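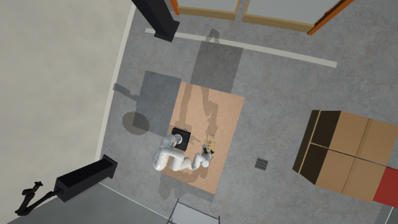
Light wooden table on a grey floor, seen from above

Looking after your wooden table: frequently asked questions

Last updated 2024-06-29

These answers cover the tables we make and sell at Brelevach. Most of them hold for any oiled wooden table, but if yours came from somewhere else, check with the maker before you put anything on it.

How do I know whether my table is oiled or lacquered?

Look at the label under the top, near one of the legs. It gives the range name and the finish. Everything in the Porance range is oiled. Hirano tables were lacquered until we changed over in April, so there are plenty of both in use. If the label has gone, put a drop of water somewhere out of sight. On lacquer it will sit in a bead for a long time. On an oiled top it slowly flattens and leaves a darker spot, which dries out.

How should I clean it day to day?

A soft cloth wrung out in warm water is enough. Wipe with the grain, then go over it with a dry cloth. For grease, add a little washing-up liquid and rinse the cloth well afterwards. Please don't use spray polish on an oiled table. It leaves a film, and the next coat of oil won't soak in.

How often does it need oiling?

A kitchen table that gets used for every meal wants oiling every 6 months. A desk or side table can go much longer. When the top looks dull and feels dry under your hand, it is ready.

What do I need to oil it?

A tin of Oren table oil, two lint-free cloths and a fine sanding pad. Clean the top and leave it to dry overnight. Rub it lightly with the pad along the grain, wipe off the dust, and put the oil on thinly. Wait 20 minutes and wipe off everything that hasn't soaked in. People tend to leave too much on, and it goes sticky.

Lay used cloths out flat outdoors to dry, or put them in a bucket of water. Oily cloths left in a heap can heat up and catch fire.
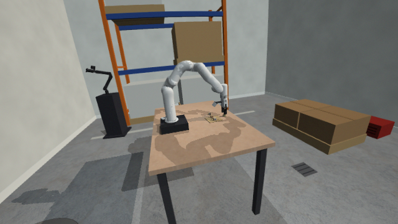
Do I have to do the legs and the underside as well?

The legs can be done every second or third time. The underside doesn't take much wear, but a thin coat once in a while helps to keep the top flat, particularly in a dry room.

There is a white ring where a hot mug stood. Will it come out?

Usually. On an oiled table, rub the mark gently with the sanding pad and a few drops of oil, working along the grain and a bit beyond the ring so you don't make a hollow. On a lacquered table leave it alone for a few days first, as light marks often fade by themselves. If it is still there after that, send us a photo.

Black marks are a different matter. They come from iron and water together – a wet tin or a cast-iron pan is the usual cause – and they go deeper. We can treat them in the workshop.

Can I stand my table in front of a window?

You can, but the colour will change. Pale woods go yellower and dark woods tend to lighten. Move bowls, lamps and mats about during the first few months, or you will end up with patches in their shape.

My table has a crack at one end. Is that a fault?

Wood moves with the seasons, and fine cracks in the end grain often open in winter when the heating is on and close again by summer. If you can slide a bank card into it, or it runs into the top by more than a few centimetres, get in touch. Keep the table away from radiators and don't put it over underfloor heating without asking us first.

The table wobbles. What should I check?

Check the floor first by turning the table round. If the wobble moves with the table, tighten the leg bolts a little at a time, going from corner to corner. Hirano legs have an adjustable foot you can turn by hand.
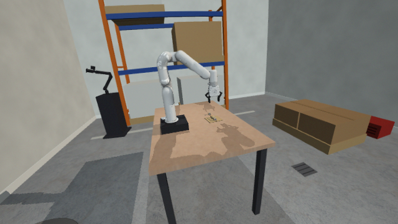 Can you sand and refinish an old table?

Yes, if it is one of ours and the top is solid wood. Refinishing costs £267 for a standard top and takes two weeks once it reaches us. You can keep the legs at home if you are happy to unbolt them. We don't refinish veneered tops.

Can I change a lacquered table to an oiled one?

Yes. The lacquer has to be sanded right off, so it is charged as a full refinish.

Will my table fit through the door?

All our tables come with the legs off. The narrowest side of a packed Porance top is 765 mm, and it can be carried on edge. Measure any tight turns on the stairs as well as the doorways.

Who do I contact about a repair?

Write to Saodah Ismail in the workshop, using the contact form. Give the number from the label and add a couple of photos taken in daylight. She answers repair questions on weekdays.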